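Drenberg 1061 accessory tray, orange-gold
Posted December 21, 2019

I bought this tray in September from the Kondska shop in Clirgate and have used it every day since, so this is a review after a proper spell of use. It came in a pack of 2. The other one is in the kitchen holding clothes pegs and I won't say much about it.

The tray is a plain rectangle of hard plastic, 284 mm on the long side, open at the top, with ribbing on the inside of the walls. There is no lid and there are no dividers. Drenberg lists it under "accessories and small goods", and the leaflet shows it holding keys. I wanted it for jewellery: a few long strands of beads, a thin pearl necklace, and a watch. None of it is valuable. Until then it had all lived in a drawstring pouch, and getting one thing out meant getting everything out.

Colour first, as the listing is vague. It says "honey". Mine is more orange than that, with some gold in it. It's a bit brighter than I would have picked. Dark beads show up very well against it and I can find a clasp without switching the big light on. If you want something quiet for a dressing table I would look at it in the shop before paying.

The surface inside is smooth apart from the ribs. I was worried the ribs would catch on thread or fine chain. They haven't. What they do collect is dust, in a thin line down each groove, and a cloth doesn't reach it. I wash the tray in the sink with washing-up liquid and an old toothbrush, then leave it upside down on the rack. The plastic has not gone cloudy. There is one scratch on the bottom, from the watch I think, and you have to tilt it to see it.

The way I work is to tip everything out on the bed and sort it there before it goes back in. Beads roll on a hard table and don't roll on a bed. The long green strand goes in first, coiled, then anything short. The pearls are the awkward ones. They are light and thin and will slide into whatever is nearest, and if they go down next to the long beads they end up through the loops. I have tried laying them on top and I have tried laying them along one wall. Along the wall is better, though they still wander if the tray is carried about.
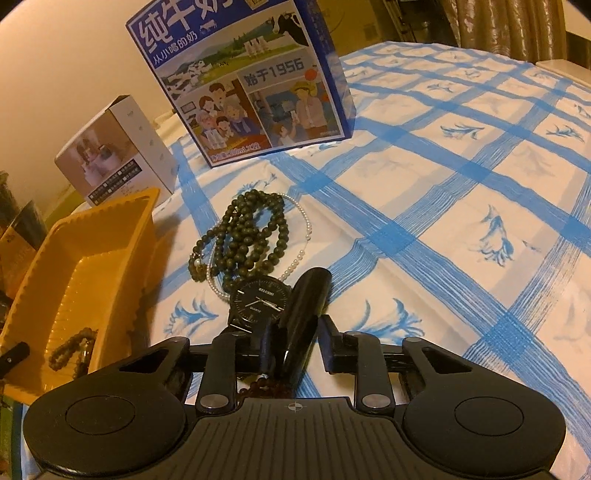 Gleice Rocha wrote in to say that she gave up keeping pearls and beads in the same tray at all, after a knotted thread snapped, and that a watch should never go in with either because the links of the strap chew at everything. She keeps her watch on a hook and her pearls in a folded handkerchief, and the handkerchief then goes in the tray with the rest.

I have half taken that advice. The watch stays out now. It has a metal link band and it was heavy enough to shift the beads every time I picked the tray up. The handkerchief idea works for the pearls, but it takes up a good part of the floor of the tray, and you can't see what you have without unfolding it, so I only do it when we are going away.

The lack of dividers is the main fault. A tray this size needs at least one. Kondska sells a set of card inserts, which I bought and would not buy again. They stand up well enough on the first day. After a week they lean, and once they lean the beads get underneath and push them over. You would think the ribs inside were there to take a divider, and I did try to slot the card into them. The grooves are too shallow to grip it. I asked at the shop whether Drenberg made a plastic insert to match and was told no, and that other people had asked.

In place of the inserts I used two small dishes for a while, sauce dishes from Hồ, the grocer next door but one to Kondska. They were cheap and they fit side by side at one end. Earrings in one, rings in the other, and the beads had the rest of the tray. That was the best arrangement I found. The drawback was weight. With two china dishes and the beads it came to just over 500 g on the kitchen scales, and the tray flexes slightly when lifted by one end with that in it. It never cracked, but I started using both hands. In November I took the dishes out again as I wanted them for the table.

For beads on their own it is very good. Long strands want to be in a loose heap in something with sides, and this has sides of the right height. They are tall enough that the beads stay in when you knock it and low enough that you can get your whole hand in. The corners are rounded inside, so nothing gets jammed there. I should say that it does nothing to stop tangling. You put in several strands and you get one heap, and you have to find an end and work back. I find the clasp and start from that. It takes a minute or so, which is less than it took with the pouch, mostly because I can see what I'm doing.

It is also easy to carry from room to room. I often take it through to the round table when I want to restring something, and it sits there happily with the shopping still out round it. The base is flat and doesn't slide on a tablecloth. On bare wood it does slide a little. A square of rubber matting underneath cures that, or you could stick felt pads on, though they come off in the wash.
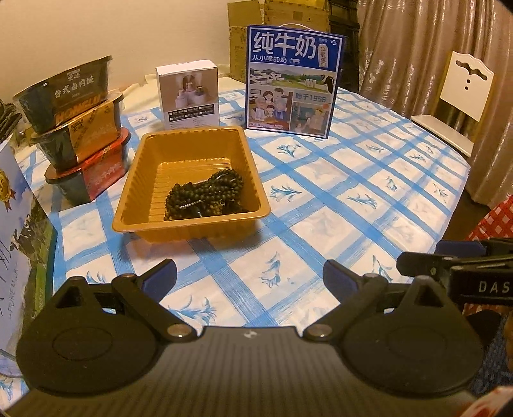 I left it there for most of a week at one point and it was no trouble, apart from having to be moved for meals. Things do get dropped into an open tray if it lives on a table. So far I have fished out a battery, a bread bag clip and a receipt. On a shelf or in a drawer that happens much less. It fits a normal chest of drawers with room at the back, and the drawer shuts over it, so long as the beads aren't piled high.

My neighbour Léonie Hoarau has the smaller Drenberg tray, the square one, and I borrowed it for a few days to compare. It is the same plastic and the same ribbing. It's fine for rings and a watch, and too tight for long strands, which come over the side when you put the last one in. If you only have short pieces I would get the square one and save the money. Hers is the grey, and I do prefer the grey.

A few smaller points. The label was stuck to the inside of the base and left gum behind. Cooking oil on kitchen paper took it off, then hot soapy water. There was a faint plastic smell for the first few days and it went by itself. The edges are finished properly with no sharp bits, except one small nib under the rim at the corner, where it came out of the mould I suppose, and I took that off with a nail file. The two trays stack one inside the other, but they grip, and you need to twist them to get them apart.

The leaflet says not to put it in the dishwasher. I haven't tried.

On price, it is more than a plain food tub of the same size and less than anything sold as a jewellery box. A food tub would do nearly the same job. What you are paying extra for is the stiffer plastic and the better base, and I think that is fair for the pack, a bit less so if Kondska goes back to selling them singly, as it did in the spring.

I would buy it again for beads and bracelets. I wouldn't use it for fine chain or pearls without a cloth or a dish inside, and I would keep a metal watch well away from it. Four out of five. It loses the one for having no divider.

Kondska had the orange-gold and the grey in stock when I last went in – the green has gone and they weren't sure it was coming back.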